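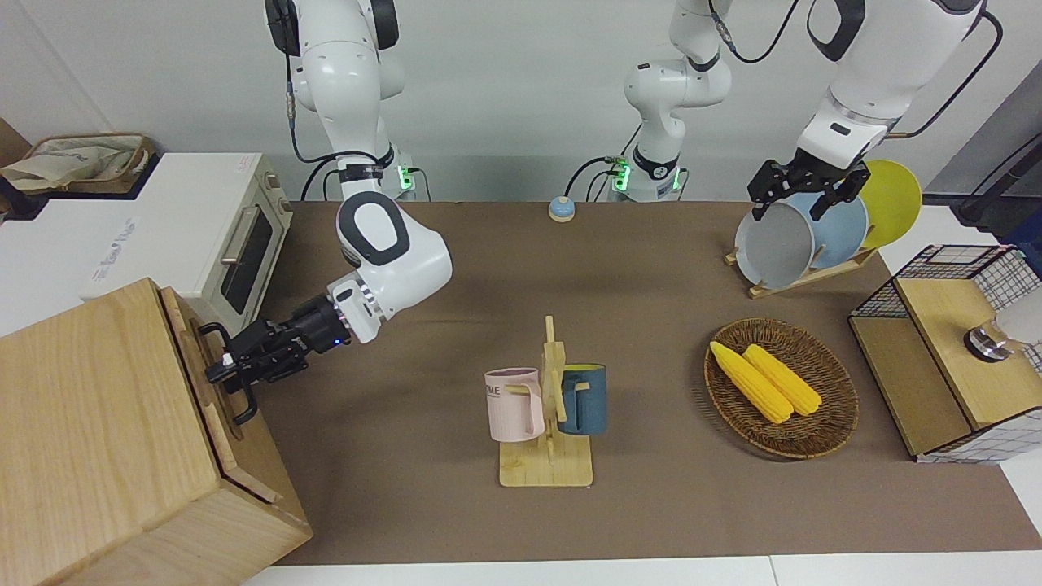

Soo-ah Baek would like to know whether a wooden dish rack can stay out all the time, and what else belongs next to it.

Wooden rack and baskets on the kitchen table - keep them out or put them away?
Nundirico Home Help > Kitchens > Storage

Soo-ah Baek
I finally gave up on my wire rack and went over to wood, and I love it! The plates stand up on edge so I can see every color, the yellow one at the back especially, and I grab whichever I feel like at lunch. Now I want the rest of the kitchen to match. The cabinet is light wood already, the toaster oven sits on the white counter behind it, and I've started using woven baskets for the odds and ends (cloth bag in one, corn in another).

Two things I can't decide. Does the rack need to be put away between washes or can it live on the table? And are baskets any good for vegetables, or just nice to look at? I had corn in a plastic bin before and it got slimy at the bottom.

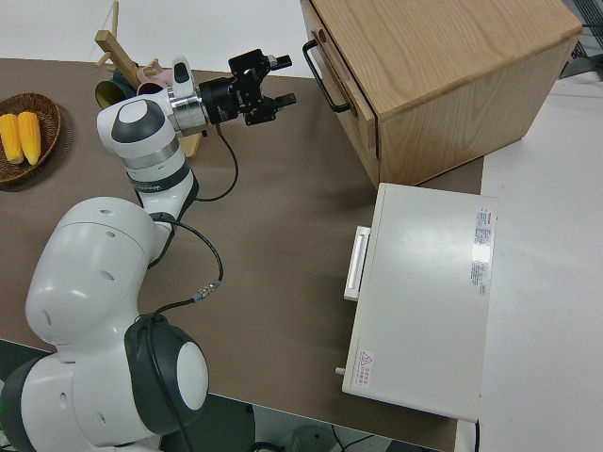 plainoldmarge
Leave it out! Mine has been out since April and it's doing great. The main thing is the flat base, where water likes to sit. I pull the plates after 20 minutes, wipe underneath with a dry towel and stand the rack on its side overnight. Once a month or so I rub in a little mineral oil. I use the Saveo one but any food-safe kind will do. Wipe off the extra or your plates will feel greasy.

Give the plates some room too. If they lean and touch, water stays in between, so I skip a slot whenever I can. With only 3 plates you have plenty of space to play with.

On the baskets, yes, yes, yes. Air gets in from the sides and you can see what you have. Put a cotton cloth in the bottom and shake it out when you change the vegetables. Potatoes and onions are happy that way for a good while, just not in the same basket.

teakettle 2
got the same kind of rack. love it. dont put it in the dishwasher, mine split

Lazarević
Marge is right about the rack, but I would be more careful with the corn. Once it's husked it dries out fast and loses its sweetness, so a basket on the table is fine for the afternoon and after that it should go in the fridge, wrapped. In the husk you get a little longer. If yours went slimy in the bin, it was probably put in damp.

Also, keep baskets and cloth bags well away from the toaster oven when it's on. The sides get hotter than you'd think! I moved mine to the other end of the counter and now I have a spot for bread there too.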